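Home > Kitchen > Tips from the test bench

Search tips... Go

Laying and clearing a table: what Verkeo learned from 493 tries

Most of the tips on these pages come from people with a sink full of plates. The ones below come from a robotics project called Verkeo, where Karine Dhillon and Kobe Verbruggen have been teaching a two-handed robot to put food on plates and clear it off again. They ran 493 trials with plastic tableware and toy food, and wrote down every drop, knock and spill. A good deal of it carries over to an ordinary kitchen, especially if you have stiff hands, a small table or a child who is learning to help.

Leave a hand's width around the plate

The project compared two ways of setting out the same items. In 223 trials everything was placed close to the plate. In the other 270 there was a clear gap on all sides. Knocks were far more common in the first group, and most of them happened on the way in, before anything had been picked up. At home, move the glass and the salt back before you start serving. Put them where you want them afterwards.

Turn the handle to the hand that will use it

A mug with its handle facing away has to be turned before it can be lifted, and turning was where mugs went over. Verkeo now treats a mug with a badly placed handle as two jobs, a turn and then a lift, with a pause between them. For anyone with a weak grip the same order works well. Turn it with your palm flat on the side, let go, then take the handle.

Hold long food in the middle

Corn cobs, bread sticks and carrots were dropped most often when held near one end. The long end dips and the grip slips round. Ilse Van der Linden, who did the labelling, sorted the drops by where the hand had closed, and the middle third was the safest place by a good margin. Tongs behave the same way. With a hot cob, close the tongs at the middle, lower it until it touches the plate and only then open them.

Round food needs a stop

Buns and small squashes roll when they are touched from one side. The first version of the method reached straight for them and pushed a fair number off the table. The later version brings the fingers down with some of them past the far side of the item, then closes. If you are picking up a round loaf or a tomato with one hand, put your fingertips behind it first. A folded tea towel under it will also do.

Give each hand one thing

This was the main result. When both hands were sent to the plate together they got in each other's way. When one hand held its item and the other waited by the next one, trials were finished with fewer drops, though they took a little longer. Ohemaa Quartey repeated the comparison at Dekker on a different table and got the same order of results, with a smaller difference - she thinks her table was simply wider. The team has not tested three items at once.

Wipe the table between rounds

Crumbs and fibres do two things. They get under plates and make them rock, and they confuse the cameras. Karine's rule is a dry cloth after every 2 rounds and a damp one at the end of the day. A shiny table also throws back the light, so if you find it hard to see the edge of a pale plate on a pale top, move the lamp to the side or use a coloured plate.

What is still being worked on

The next set of 300 trials will use real bread and cooked vegetables, which are softer and leave marks. Wilma Boersma is writing up the grip figures first. Updated Wed 27 March. 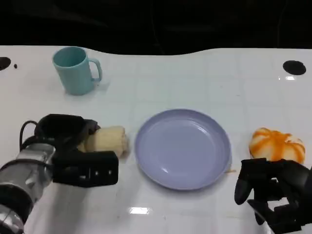
The one-thing-per-hand method is easiest to copy if you start with a plate and 2 pieces of food, one on each side. Keep the plate in the middle and let each hand stay on its own side until it is needed. With the corn cob held level in the left hand, its rounded tip towards the empty plate, the right hand can stay down beside the orange-striped bun. The mug belongs further back with its handle to the right, clear of both hands. Put the cob down first and let go of it before the other hand moves. If you are left-handed, try it both ways round and keep whichever gives you fewer drops.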